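Ticket: Substitutions missing from live match page
Product: Kustix Matchday
Opened by: Nazmiye Yurt
Assigned to: Raphaël Masson
Opened: April 16, 2018
Status: Resolved

Reported problem
Team sheets for the Saraç v Morken league match loaded correctly before kick-off. Goals and cards appeared as normal. From half-time onwards no substitutions were shown on the public page, and the Morken line-up still listed the starting goalkeeper at full time. The scorer's tablet showed all changes as sent.

Masson, first reply
Please confirm the app version on the tablet and whether the squad list was edited after the team sheet was locked. Clear the page cache and reload.

Yurt
Version 3. Cache cleared, no change. The Morken squad was edited at half-time to correct a shirt number. The reserve keeper had been entered as 112 and should have been 12. 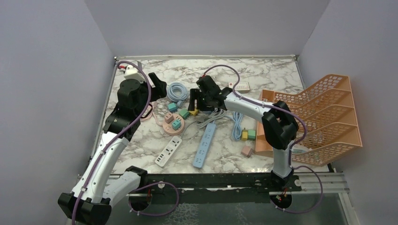

Light-blue cable on the tabletop, robot arm at left.

Masson
Reproduced on the test server with a copy of the match. Editing a locked squad gives the player a new internal ID. The tablet keeps the old one until it is signed out. Substitution events carry the old ID, the server accepts them with code 200, and the page drops them when it cannot match the player. Goals and cards in this match were not affected as none involved the edited squad entry.

One point still unclear: the Saraç changes were also dropped, although that squad was not edited. Passed to Alper Ertürk.

Ertürk
The page reads substitutions for both teams as one list. The first bad entry stops the list from loading. Fixed in the page script. The ID fault needs a server change, now in the queue.

Workaround until then
Sign the tablet out and back in after any squad edit. Check the shirt number before re-opening the event screen.

Yurt
Match page now correct for both sides. Minutes played for the Morken keepers still wrong in the season table.

Masson
Season table rebuilt. Please check again.

Yurt
Correct. Can be closed.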